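Workshop notebook, Iltonham
Saturday, started 9.40

Continued from the previous page. The second glue test for the Prundero chair is finished and I write the results before I forget them.

I made two joints with hide glue and two with the fish glue from Akix. All are from the same ash offcut, same tenon size, same clamps. The first hide glue joint was a failure and it is my own fault. The glue was already starting to gel when I pushed the tenon in, I could feel it going stiff under my thumb. It broke clean along the glue line, with almost no wood fibre on the surface. The second one I made with the parts warmed on the radiator first, and this one broke in the wood, next to the joint. Good.

Both fish glue joints held well. One broke in the wood, the other one partly in the glue and partly in the wood. I had much more time to put them together, and for a chair with so many stretchers this is important. The smell is less bad than I expected.

My worry with the fish glue is damp. The owner will take the chair to Lagos in the new year and I don't know if the room there has air conditioning all day or only in the evening. Hide glue does not like damp air also, so maybe the worry is the same for both. To ask before I decide. If somebody in the workshop has repaired furniture for a humid climate, please write in the margin here.

11.15
Took the back left leg out. It came with steam and a little patience, and the old tenon is in better condition than it looked from outside. There is a dark ring around the shoulder from some earlier repair, probably a modern white glue, it goes rubbery with warm water and rolls off under the scraper. I cleaned it until the wood stopped feeling slippery. The mortise has the same glue at the bottom and I could not reach all of it. The narrow chisel needs a new edge first.

The number 1134 is stamped on the inside of the seat rail. I copied it with pencil and thin paper, the rubbing is in the envelope at the back of this notebook. It can be a maker's number or an order number. Please do not sand this rail!

14.00
Sharpened the narrow chisel and finished the mortise. Dry fit of the leg: a little loose at the top, tight at the bottom. I think the tenon was shaved by the person who repaired it before. I will put a thin shaving of ash on the one face and trim it slowly. I prefer this to filling the space with glue - a thick glue line has no strength, we have seen it enough times.
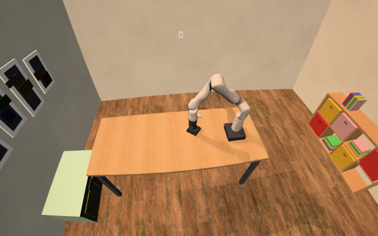
The shaving must have the grain running the same way as the tenon, otherwise it lifts when the leg goes in. I cut a few with the block plane from the same offcut as the tests and put them between two flat boards, so they don't curl before Monday.

Finish: nothing decided. The old shellac on the arms is worn through but the colour under it is nice and I would like to leave it. I tried a small spot of alcohol under the seat and it softened at once, so it is shellac and not varnish, as written on the job card. I corrected the card.

To do:
- ask about the room in Lagos
- glue the shaving, trim, dry fit again
- order more fish glue if we choose it, the bottle is less than half
- new cotton tape for the clamps, the old one leaves marks

Stopped 16.30. The leg is on the shelf over the bench with a label, the screws from the corner blocks are in the jar.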